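Marble in the Home Kitchen: Where It Comes From, How It Wears, and Why People Still Want It

Final project report, Materials in Everyday Life
Submitted 8 Jul 2023

Why I picked this topic

My grandmother had a slab of white marble in her kitchen in Plorkimow, and she rolled out every pie crust of my childhood on it. It had a dull ring near the sink where somebody once left half a lemon, and she would point at that ring whenever one of us got careless with the orange juice. When we were asked to choose a household material and follow it from the ground to the home, I knew right away which one I wanted. I did look at cork and at enamel for a week or so, and they are both interesting, but I kept coming back to that ring.

The questions I ended up with were simple ones. What is marble, and what gives it the gray lines people like so much? What damages it? And do the people who live with it regret it?

What marble is made of

Marble starts out as limestone. When limestone is buried deep and put under heat and pressure for a very long time, the mineral in it (mostly calcite) grows into new crystals that lock together tightly. If the limestone was very clean, the stone comes out white. The veins are where other things got in, such as clay, graphite or iron minerals, and they get stretched and folded along with everything else. Gray veining is one of the most common kinds in white stone, and two slabs cut from neighboring blocks can still look quite different, so most stone yards will let you come and choose your own.

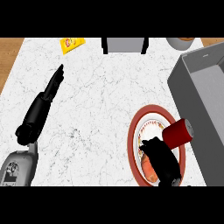 My visit to the stone yard

In February I took the bus out to Hullia, a stone yard past the edge of town, and the people there were kinder to me than I had any right to expect on a working morning. They let me walk the rows of slabs and run my hand over the two main finishes. A polished finish is glossy and shows the color of the stone strongly. A honed finish is smooth but matte. I had always assumed polished was tougher because it looks harder, and I was told that this is a very common mistake. Polished stone does resist stains a little better, but it shows etching far more, and etching is what most owners end up complaining about.

They also gave me a bag of offcuts to take home, all from the same white slab, which made the next part of the project possible. I carried it back on my lap – it was heavier than I thought!

The stain and etch test

I used 20 offcuts, half honed and half polished, and sealed half of each kind with a sealer called Arnen that the yard had on its shelf. On each piece I put a small spoonful of something from our own kitchen: lemon juice, black coffee, olive oil, red wine or tomato sauce. I left them for 30 minutes, wiped them with a damp cloth, and looked at them again the next day under the desk lamp.

The lemon juice left a mark on every piece it touched, sealed or unsealed. I found this surprising until I went back to my chemistry notes. A sealer soaks into the pores and slows down anything that wants to soak in after it, but acid reacts with the calcite right at the surface, so there is nothing for the sealer to hold back.
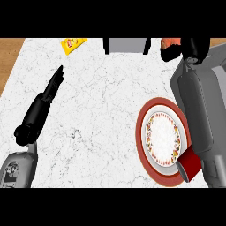

Wine behaved like a mixture of the two problems, leaving a dull patch as well as a faint pink one on the unsealed pieces. Oil was the slowest to show. On the unsealed honed offcuts it looked like nothing at all when I wiped it, and by the next afternoon there was a darker spot that I could not get out with dish soap. Coffee was much milder than I had feared.

What owners told me

I put a short survey on the notice board at the Wibisono library and got 40 replies. Of these, 19 came from people who have marble at home now. Most of them said they would choose it again, and quite a few wrote extra notes in the margins, which I enjoyed more than the numbers. Several bakers mentioned how cool the surface stays under pastry. One person had moved all the cutting of citrus fruit to a board by the window and considered the matter closed.

What I would do differently

I would test more than one sealer, and I would leave some pieces for a whole night, as real spills behind a toaster surely are. I would also like to try a marble polishing powder on the lemon marks. I still have the offcuts, and one of them is under my coffee cup as I type.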